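Every spring my feed fills up with people telling me to put Epsom salt on my tomatoes. I've gardened the same clay lot in Drundholm for a long time and I have questions. A thread.

1/ The claim goes like this. Tomatoes need magnesium, Epsom salt is magnesium sulfate, so a tablespoon in the planting hole gives you bigger plants and more fruit. Each piece sounds fine. The trouble is the jump from "needs magnesium" to "needs more magnesium than your dirt already has."

2/ My soil test came back at 272 parts per million magnesium. The lab had that marked high. I had been tossing Epsom salt on that bed for years because a seed packet insert from Cundska told me to. So what was I fixing?

3/ Before you say "but my plants looked greener" – compared to what? Did you leave some plants untreated in the same bed? Same variety, same day in the ground? If you didn't, you have a nice plant and a story.

4/ I did leave some. 7 plants with, 7 without, same bed, all from one tray. By late summer I couldn't have told you which row was which without the stakes. Small test, one garden, I know. It's still more than the lady on the video did.

5/ The blossom end rot thing bugs me the most. You get that leathery brown patch on the bottom of the fruit, you look it up, and somebody says Epsom salt. Blossom end rot is a calcium problem inside the fruit, and most of the time it comes from uneven watering. There is no calcium in Epsom salt. None. Extra magnesium can even compete with calcium at the roots.

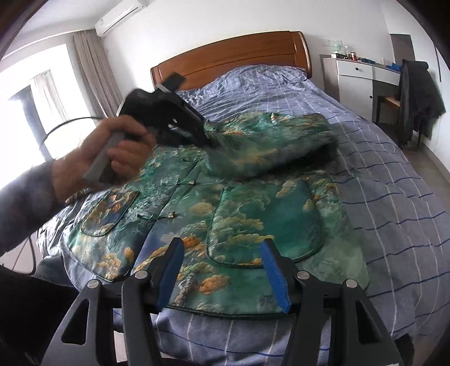 Posted in: Garden Claims, Checked

6/ Somebody already replied that their grandmother swore by it. Mine swore by burying a fish head. We ate a lot of tomatoes either way. She also watered every morning before the heat and hauled in leaf mold by the wheelbarrow, and I suspect that did the work.

7/ When might it help? Sandy, acid soil that gets rained on hard and leaches out. Pots that have been fed the same cheap stuff all season. You'd see yellow between the veins on the OLDER leaves first, veins still green. If the new leaves at the top are yellow, look at something else.

8/ And lower leaves go yellow in August for plenty of reasons. Early blight. Old age. Shade from the rest of the plant. I pull them off and go get a coffee.

9/ "It can't hurt" is the one I hear most. Well, it can. It's a salt. Mix it too strong and spray it on a hot afternoon and you get scorched leaves. I did that to a whole row of peppers. They lived but they sulked until September.

10/ Now the product side. Foltitz sells a bag labeled as tomato mineral booster. Read the back and it's magnesium sulfate, same as the carton in the drugstore, at a lot more per pound. The front has a tomato on it. I guess you're paying for the tomato.

11/ Fikre has a liquid version with "up to 200% more blooms" on the bottle. More than what? I wrote and asked for the trial. Got a coupon back. I asked again in December and got the same coupon.

12/ For the people asking what I put in the hole: a shovel of compost. That's the list. If the test says the bed is short on something I add that one thing, at the rate on the report, and I test again before adding more.

13/ Test the soil in fall if you can, the labs are slow in spring. Take little scoops from all over the bed, mix them in a clean bucket, send in the mix. Don't take it all from the spot where you dumped the fertilizer last year. (Yes, I did that once. The numbers were wild.)

14/ Mulch went on my beds 2 inches deep after the ground warmed up, and I started watering deep on a schedule instead of whenever I felt guilty. Blossom end rot dropped to a few fruit on the paste types. Could be the mulch, could be the schedule, could be a kinder summer. I changed all of it in one year so I can't say which.

15/ If you use Epsom salt and you like it, fine, it's your garden. I'd just like to see one row left alone next to it. Post both rows. Post the ugly one too.

16/ Roses are a whole other argument and I'm not starting it tonight. Same question applies though – did you test first?

17/ Muting this for a bit, I have seed trays to wash. If you've got an actual side by side, reply with your soil type and I'll read it when I'm back.

11 Mar 2022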